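# Semberg arm: things people keep asking me

I've had enough messages about the Semberg arm since November that I'm putting the answers in one place. It lives on a bench at the Stammont workshop, and most of it was built there in the evenings.

**Is it a kit?**

Nope! The joints are my own design, printed and reprinted more times than I'd like. The motor drivers are Gatti boards, bought second-hand, and the control software is Korness, which I started writing on the train and never stopped fiddling with.

**What did it cost?**

£345 so far, not counting filament (I've stopped looking at filament). The drivers were the biggest chunk of that. You could do it cheaper if you already have a decent power supply lying about -- I didn't.

**How much can it lift?**

I keep it under 300 grams. It'll go a bit higher with the arm tucked in, but the shoulder joint starts to whine and I get nervous.

**Can I build one in a flat?**

Yes, if your neighbours are all right with a printer running overnight. You'll want a solid table. Mine wobbled at home and I spent 2 weeks blaming the software for it (sorry, Korness).

**Why does it run so slowly?**

I've capped the speed while I sort out the wrist cable, which snags if the last joint turns too far. It's on the list. It's been on the list a while!

**What do you test it with?**

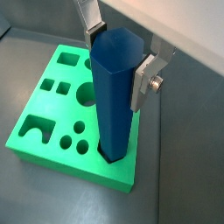

Shape sorters are brilliant for testing an arm, and much cheaper than proper calibration gear. You find out very quickly whether your positions are any good. Circles are forgiving, because you only need to get the middle right, but with the blue hexagonal column you've got to match the turn of the wrist to the hole in the green block as well, and keep the whole thing upright between the two fingers on the way in. I go down in small steps and let Korness check the motor current after each one. If it jumps, back up, nudge, try again.

**Are the files public?**

The joints are, the wrist isn't yet. I'm on version 4 of it and I don't want anyone printing the one with the snaggy cable.

**Can I come and see it?**

Friday evenings are best, any time after seven. Give the side door a good shove, it sticks.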